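O tabuleiro verde de encaixar formas

9 de julho de 2018

Comprei um brinquedo para crianças pequenas e não tenho crianças pequenas em casa. Tenho sobrinhos que aparecem no Natal e um gato que não se interessa por geometria. Fica dito.

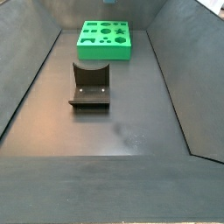 Como se chega a isto

Andava à procura de um presente para a filha de um colega, que fazia dois anos, e entrei na Heritetti convencido de que saía de lá em dez minutos. Saí uma hora depois com um livro de pano para a miúda e o tabuleiro verde para mim. O Thierry Hoarau, que ia comigo e que devia ter impedido isto, limitou-se a perguntar se eu queria saco.

A verdade é que tive um destes em pequeno. O meu era vermelho, tinha quatro buracos e uma das peças desapareceu antes de eu ter idade para me lembrar dela. Passei a primeira infância a olhar para um buraco em forma de triângulo sem nunca ter visto o triângulo. Um psicólogo tirava daqui uma carreira inteira. Eu tirei uma compra por impulso, que sai mais barata.

O problema das formas

O meu tabuleiro antigo tinha círculo, quadrado, triângulo e mais um que a minha mãe jura que era uma cruz. Era um mundo simples. O novo tem estrela de cinco pontas, tem oval, tem um arco como a porta de uma capela e uma coisa que passei uma noite inteira a tentar classificar. É um hexágono? É uma flor? A minha irmã, consultada por telefone, disse flor. O Thierry disse hexágono, com a segurança de quem nunca teve de o explicar a uma criança. Eu fiquei com os dois, e na minha cabeça a peça passou a chamar-se «a flor de seis», o que não ajuda ninguém.

Depois há os retângulos. Um retângulo deitado atrás, outro mais pequeno, e ainda duas ranhuras na fila do meio. Percebo a intenção pedagógica -- aprender que as coisas parecidas não são iguais, que o tamanho conta, que a vida é dura. Mas parece-me cedo para essa conversa. Aos dois anos eu queria que um retângulo fosse um retângulo e que me deixassem em paz.

O círculo, em compensação, está no meio da fila do meio, como deve ser. O círculo é a forma mais generosa que existe. Entra de qualquer maneira, não exige que se rode nada, não humilha. Se eu fizesse brinquedos, começava e acabava no círculo, e ia à falência em novembro.

À frente há ainda três furinhos redondos, todos juntos. Defendo, sem qualquer prova, que são a prenda do fabricante a quem chegou até ali: já passaste pela estrela, toma lá três bolinhas. A minha irmã defende que são para enfiar os dedos. Ela criou dois filhos e eu criei opiniões, por isso deve ter razão.

A estrela

Merece um capítulo próprio. Qualquer adulto acha que uma estrela de cinco pontas é fácil, porque tem cinco posições certas, todas iguais. Pois ponham um adulto a fazê-lo de olhos fechados. Fizemos isso cá em casa depois do jantar, já com a garrafa a meio, e foi um espetáculo pouco digno. O Thierry, que é engenheiro e fala muito de tolerâncias, esteve tanto tempo às voltas com a peça que o café arrefeceu. A certa altura tentou metê-la no oval, por puro despeito.

Eu fui melhor na estrela e muito pior nos retângulos. Confundi os dois pequenos e culpei a iluminação, argumento fraco para quem tinha um pano da loiça atado à cara.

A minha irmã, que entretanto chegara para buscar uma travessa, fez tudo à primeira e foi-se embora com a travessa.

Ser verde

Disse-me a senhora da loja que havia noutras cores. Fui logo ao verde, e é um verde vivo, daqueles que não combinam com coisa nenhuma que eu possua. A minha sala foi decorada ao longo de quase 300 decisões cautelosas, todas entre o bege e o cinzento, e agora há ali uma coisa que parece um relvado de minigolfe. Gosto muito. As visitas olham para ela antes de olharem para mim, o que nos poupa a todos os primeiros minutos.

Experimentei-o na estante, ao lado dos dicionários, e ficou com ar de quem se enganou na porta. Experimentei-o no aparador e a minha mãe pousou-lhe as chaves em cima. Na mesa de centro resulta, com a desvantagem de toda a gente lhe mexer. Ainda não decidi.

Sobre guardar as peças

Quem tem crianças já sabe isto e pode saltar. As peças não se guardam dentro do tabuleiro. Ou melhor, guardam-se, e na manhã seguinte falta uma. A primeira a fugir foi a oval, que apareceu dentro de um sapato (o gato, afinal, tem algum interesse por geometria). Desde então vivem todas num saco de pano que era dos sapatos da ginástica, pendurado no puxador da porta da cozinha. Não é bonito, mas a oval não voltou a sair.

E se por acaso alguém tiver um triângulo vermelho, antigo, pequeno, com marcas de dentes que não sejam as minhas, escreva-me. Pago os portes.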